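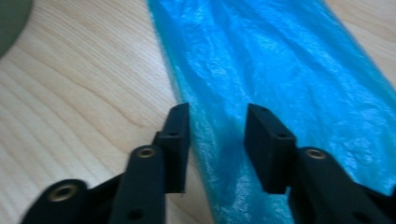 Page last changed: February 27, 2019

Home | Modules | Handouts | Reading list | Contact
Print this page | E-mail this page

Handout 4: Thin films and liners in the household waste stream

1. Scope

These notes cover the polyethylene films used for bin liners and light bags, and how they behave in collection and sorting. Rigid plastics are dealt with in Handout 5.

2. Material

Low-density polyethylene (LDPE) has branched chains that pack poorly, giving a soft film with good stretch. High-density polyethylene (HDPE) has few branches. Its film is stiffer, crackles when handled and can be made thinner for the same load. Linear low-density grades lie between the two and are often blended with LDPE to improve puncture resistance.

Film is made by blowing: melt is pushed through a ring-shaped die, inflated into a tube, cooled, flattened and wound. Stretching along and across the tube sets the balance of strength. A film drawn mainly in one direction splits easily along that direction.

Colour comes from pigment added as masterbatch. At low pigment levels a single layer lets light through, and folded layers look darker.
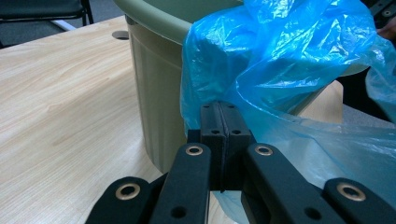 3. Fitting a liner

The flat width of a liner is half its open circumference. For a round bin, multiply the rim diameter by pi and divide by two to get the smallest flat width that will pass over the rim. Add an allowance for the turnover. Liner length must cover the wall height, half the base and the turnover.

Worked case: the Kettler bin in the Duson exercise has a rim circumference of 3000 mm. The smallest flat width is therefore 1500 mm before allowance.

4. Sorting

Film wraps around the shafts of disc screens and must be cut away by hand. In the Fluver data set, 2194 bags were logged over one November, and 55 of these caused a stoppage. Work out the stoppage rate and compare it with the Gendis table (sheet 2).

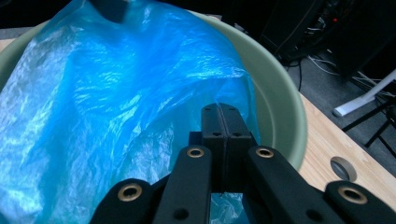

Fig. 3. Blue film bag in a green plastic basin.

5. Before the seminar

Bring the completed table. Give rates as percentages to one decimal place and show the working.

Print this page | E-mail this page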